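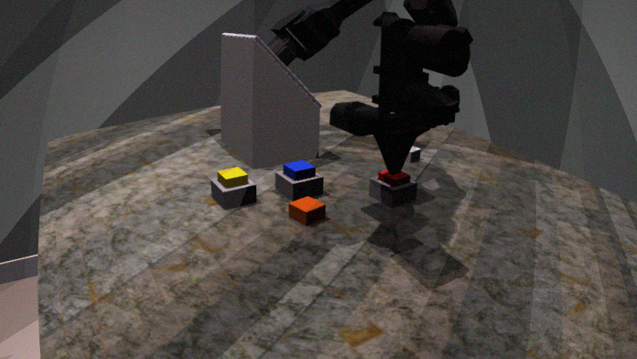 The simulated cell at Konari, with the arm's tip at the red block and the blue and yellow blocks on their own pedestals.

Konari reworks setup of simulated block cell after drift in pick height

Konari has changed the way it sets up and maintains the simulated robot cell it uses for block handling trials, following a month in which the arm's pick height moved slightly between software updates. The revised procedure went into use in April and covers the arm model, the work table, the pedestals and the colored blocks.

The cell exists only in software. It is still treated as a piece of equipment, with a setup sheet, a service log and a fixed order of checks before a batch of runs is released. A batch is 2,000 runs. Under the old procedure the cell was checked once, at the start of a batch, and then left alone until the batch finished.

The fault showed up in the batch reports. Of 2,000 runs, 1,896 ended with the block inside the position limit. Most of the remainder had the same signature: the tip stopped a little high, closed on the upper edge of the block and let it turn as the arm lifted. Konari first suspected the grip force setting and then the friction values on the blocks. Neither had changed.

The cause was traced to the tool offset, the stored distance between the wrist flange and the point the controller treats as the tip. An update to the arm model had moved the flange origin. The offset file, kept separately by the integration firm Pandey, had not been updated to match. The error was small enough that a move to a bare table looked correct, and it only mattered when the arm had to close on something thin.

The two files are now stored together and carry the same version number. If the numbers differ, the cell does not load.
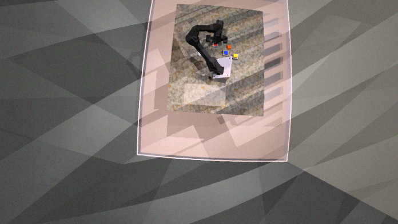 The order of the setup checks has also been changed. The base position is confirmed first, with the arm parked and all joints at their stored zero values. The table height is read next, followed by the tool offset. Blocks are placed last. Previously the blocks were loaded along with the table, so a wrong table height could leave them sunk slightly into the surface or dropped from above it at the first time step. Either condition gives the blocks a small push before the arm has moved.

Joint limits are checked by driving each joint slowly to both ends of its permitted range and back. Contact between arm links is turned on for this test — it had been switched off in an earlier version to save computing time and was never restored. The test adds 10 minutes to the setup.

Camera views are now part of the setup sheet as well. Each view is saved with the cell and compared with a reference before release. Shadow and lighting settings are locked for the length of a batch, and any change to them requires a new sheet.

A repeat batch was run on the corrected cell using the same start positions. The high-stop fault did not recur. A few runs still failed on reach, where a block had been placed near the outer limit of the arm's travel, and these are being handled as a planning problem separate from the setup work.

Routine care of the cell now follows a set interval. The tool offset is checked again after every 148 runs, and the joint test is repeated whenever the arm model, physics settings or controller version changes. Results go into the service log with the version numbers in force at the time. A failed check stops the batch, and the runs since the last good check are discarded.

The revised setup sheet has been passed to Pranutari, which runs a copy of the cell on its own servers. The copy will be brought to the same version before the two sites compare results. Sketstead, which supplies the scheduling software, is adding a hold state so that a stopped batch can resume from the last good check. Until that is available, stopped batches are restarted by hand.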